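Robot Learning from Demonstration
Unit 3 handout: Teaching by hand and teaching at a distance

Read this before the practical. The quiz in the first ten minutes is short and unkind.

3.1 Two ways to show a robot something

In kinaesthetic teaching you take hold of the arm and move it through the task yourself, while the joints report where they are. It needs no extra kit and everyone understands it at once. The drawback is that your own hands and sleeves end up in the camera view, and the learner may conclude that sleeves are essential to the job. Moving two arms this way is also a good test of how many elbows you have.

In teleoperation you stay out of the workspace and drive the arm through something else: a matching leader arm, a handheld controller, or (in the Flinum exercises from last term, which some of you still bring up) a keyboard. The camera sees only what the robot will see when it works alone. You lose the sense of touch, and you will find out how much you relied on it the first time you try to pick up something thin.

3.2 What counts as a demonstration

One demonstration, or episode, is a start state, a stream of observations and actions, and an end state. Joint positions and camera images must share a clock. The Kurkamano set has 2,000 episodes, of which 411 were thrown out over timing faults. Somebody sat through all of those.
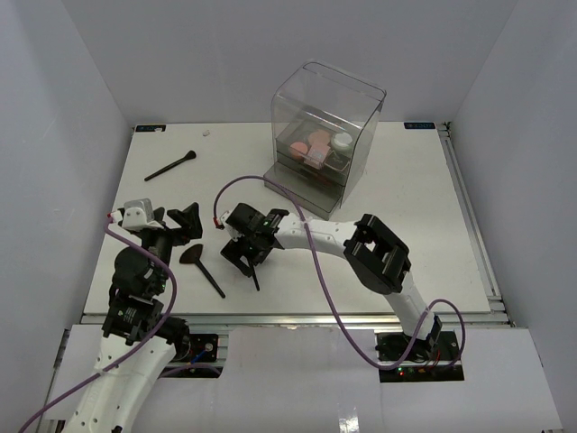 Task choice matters more than students expect. Tidying small things away sounds dull until you list what it asks for: a grasp on a thin handle, a change of angle in mid-air, a release in a tight space next to things that fall over. Clear plastic adds reflections, and a policy trained on too few views will happily reach for one.

3.3 Habits of a good demonstrator

Move at a steady pace. Long pauses teach the robot to pause, and it is a very willing pupil.
Pick one strategy and keep to it. If half your episodes go left and half go right, simple behaviour cloning may settle on the middle, where the obstacle is.
Vary the start positions on purpose.
Keep a few recoveries from small slips, and label them.

3.4 Practical

Work in pairs on the Skedstead benches. Record 77 episodes per pair, swapping operator when your wrists complain. Notes go on the Dalsgaard sheet - the current version, please, with the column for failed grasps filled in.

Reading for next time: the section on compounding error, up to the proof.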